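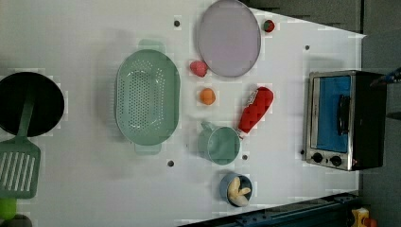 Fasdale play kitchen set, reviewed after eight months

Posted 2019-01-14

We bought the Fasdale set last May for our two kids, then aged two and four. It comes as a bench unit with a sink, a hob and one cupboard underneath. Food and cookware are sold separately, so I'll stick mostly to the unit.

Assembly

The box lists 30 minutes. It took me most of an afternoon. The instructions are drawings only, and step 5 shows the side panel back to front. If you follow it, the cupboard door won't close and you have to take the lot apart. Check the panel against the picture on the lid before you put any screws in. The Allen key supplied is soft and rounded off early, so use your own.

In use

The bench height suits a three-year-old best. Our eldest now has to lean over a bit and will have outgrown it by next summer. The tap swivels and the oven knobs click, and both still work. The cupboard hinge came loose in the second month. I put in a longer screw from the shed and it has held since.

It wipes down easily with a damp cloth. Texta comes off if you get to it the same day. It lives on the back verandah and the colour on the sunny side has faded a little.

The unit has very little storage. Ours fills up with one pan and a few bowls, and the rest ends up in a tub on the floor. A lot of play ends up on whatever table is nearest.
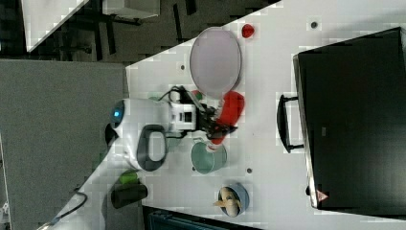 Play food out on the table, with an oval plate and two bowls.

Food and extras

Fasdale's own food pack is hard plastic and hollow. The pieces crack if they get stepped on. We have had a better run with soft pieces, which are quiet on floorboards and don't hurt when thrown. Check the washing label first, as some of ours were surface clean only.
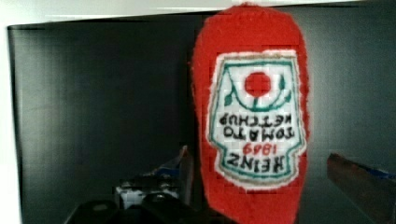 Plush ketchup bottle with an embroidered label.

How it compares

We looked at the Grallero before buying. It is heavier and has proper metal hinges, but it takes up a lot more room and can't be moved by one person. The Asadi folds flat, which would suit a unit, though the one in the shop wobbled.

Verdict

Good value if you have a child of two or three and your own tools. Skip the food pack. I'd buy the unit again, but I would fix the hinge on day one.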